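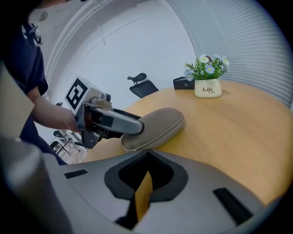 Foto: Divulgação/Numside

Chinelo de pano volta ao expediente em Unura

5 nov. 2024

A Câmara de Unura aprovou, por oito votos a dois, o fim da regra que proibia o uso de chinelos e pantufas nas repartições municipais. A norma tinha 90 anos e, ao que consta, foi aplicada pela última vez contra um carteiro que nem era funcionário da prefeitura.

O texto antigo exigia "calçado fechado, de sola audível", para que o cidadão soubesse que alguém vinha atendê-lo. Com o tempo as salas ganharam carpete, a sola deixou de se ouvir e a fila continuou do mesmo tamanho.

A mudança partiu de um abaixo-assinado com 2193 nomes, entregue em setembro. Unura tem menos servidores do que isso, o que levou a oposição a perguntar quem eram os demais signatários. A resposta veio da Kermani, fábrica local de pantufas, que admitiu ter deixado uma cópia no balcão da loja, ao lado da caneta e do cartaz de liquidação.

Pela nova redação, o calçado de interior será aceito desde que tenha sola costurada e cor "compatível com a seriedade do serviço". Bege, cinza e marrom passam sem discussão. Orelhas de coelho dependem de parecer da chefia imediata. O setor jurídico pediu que se definisse "orelha", e o pedido está em análise — com prazo, mas sem data.

Os dois votos contrários alegaram risco de escorregão na escada do arquivo, que é encerada toda semana por força de outra lei, também antiga. Revogar essa segunda lei foi proposto durante a sessão e rejeitado por falta de quórum, pois já era hora do almoço.

Na vizinha Stotach, onde os funcionários andam de pantufa há anos sem lei nenhuma, a prefeitura informou que acompanha o caso com interesse. Perguntada se pretende regulamentar a prática, disse que prefere não acordar ninguém.

A regra entra em vigor assim que for publicada no Diário Oficial de Unura, cuja impressora está em manutenção.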